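Chapter 3
Teaching Your Rover to Stay on the Pavement

By now you've got a chassis that rolls, two motors that mostly agree with each other, and a light sensor taped to the front. Lovely! In this chapter we let the thing drive itself, first on the computer and then across the workshop floor.

I do the computer bit first because of April, when I skipped it and my first rover (Clena, a sweet thing made out of a lunchbox) went straight off the bench. Meriem Lamrani, who shares the workshop with me, still has one of the wheels. So now every new program gets a run in Wovon, our simulated town, before it goes near a real motor. We start on the corner with the zebra stripes, where the kerb bends and a straight-line program soon gets into trouble.
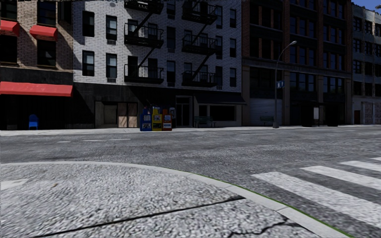

3.1 Finding the kerb

Your sensor gives you a number from 0 to 1023, and the brighter the ground, the bigger the number. Write down what you get over pale concrete, then over dark road, and pick a value halfway between. Drop below it and the rover stops, backs up and turns away. Simple, and it got me round the bend on my third go.

Then I moved to the street with the long brick wall and it all went wrong. The wall throws a big shadow over the pavement, so my rover decided the shadow was road and refused to budge. There's a red hydrant near the kerb too, and a light sensor pointing at the ground knows nothing about hydrants. We'll add a bumper switch for that in 3.2, and for the shadow we'll take a fresh reading every 60 milliseconds and look for a sudden jump together with a change in colour.
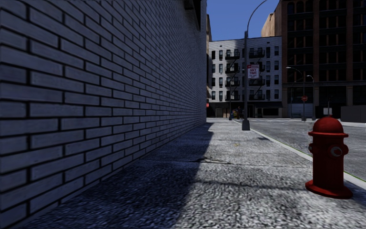
Do I need a fast computer to run the practice town?

My old laptop copes fine once I've closed everything else. If yours struggles, turn the shadows off while you test the steering, then put them back for the kerb program.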